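Students at Toltmont teach a robot arm to take old computers apart
30 Jan 2021
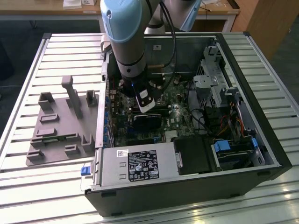

From the scrap shelf to the worktable

A student team at Toltmont College has entered its robot arm project in the Skerkelent student competition, which takes place in Astdale in May. The task is to remove reusable parts from a desktop computer and place each one in a holder, with no human hand touching the machine after the start signal.

The team has 7 members, all from the second-year automation class. They work with the tower lying on its side and the cover off, so that the gripper can reach the motherboard from above. The gray fixture plate next to it is 3D-printed and has slots and cups for the parts.

"Memory modules are the most difficult for us," says team leader Guangming Jin. "The slots are close together, and the cables do not stay where we want them. In the simulation there were no cables, so we were too optimistic in the beginning."

Since the start of the school year the students have recorded 158 complete attempts. They write down every failed one in a shared notebook - also the short ones, where the arm stopped after a few seconds. Their control program is called Tang and has grown to almost 3,000 lines. Most of the last month was spent on the approach movement, which is now slower than before but more exact.

The budget for the project is 2,320 dollars, paid by the college and by the parents' association. A part of it is reserved for the trip to Astdale.

The team is still looking for old desktop computers for practice, working or not. Hard drives should be erased before donation. Computers can be left at the automation lab on the ground floor during school hours.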